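Zadosura tracker
Component: perception / wrist camera
Status: Open, reopened, open
Reporter: Sandrine Hoarau
Assigned: Régis Charpentier

December 6, 2020

Summary: planner refuses to place while holding a block. Log says "target occluded by target."

Sandrine: Stack task, Zesar build 46. Pick goes fine. As soon as the fingers close, the segmenter merges the held block with whatever is behind it and reports one tall object with two opinions about its color. The planner then tries to place the tall object on top of itself, thinks about that for 5 seconds, and times out. I respect the effort.

Régis: Is the gripper mask loaded? Without it the fingers count as furniture.

Sandrine: Loaded. The fingers are masked. The block between them is not, and I suspect that is the bug.

Régis: Send me a wrist view from the moment it merges.
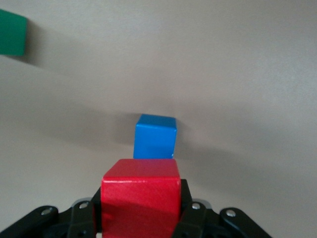

Wrist view, red block in the gripper, blue directly beyond it, green off to the upper left.

Régis: OK, I see it. In the image the bottom of blue meets the top of red, so the depth fill smooths straight across the boundary and calls it one surface. Green has plenty of table between it and the others and should come out clean. Does it?

Sandrine: Green is perfect. Green is always perfect. Unfortunately the task is red on blue.

Régis: Try depth_fill = off in the Ostow config and replay the log.

Sandrine: Replayed. Two objects now, good. Blue has also acquired a hole where its shadow starts, less good. The planner wants to grasp the hole.

Régis: Turn fill back on, but set held_object_mask = true. It went in with the Sabatier merge last January and defaults to false. I don't remember why. The commit message is "fix."

Sandrine: Ran 1,000 replays with that set. No merges. The place pose lands on blue every time, at least in replay. Haven't tried it on the arm yet.

Régis: Closing.

Sandrine: Reopening — the flag resets to false whenever the node restarts.

Régis: I'll move it out of the runtime params and into the launch file. Leave this assigned to me.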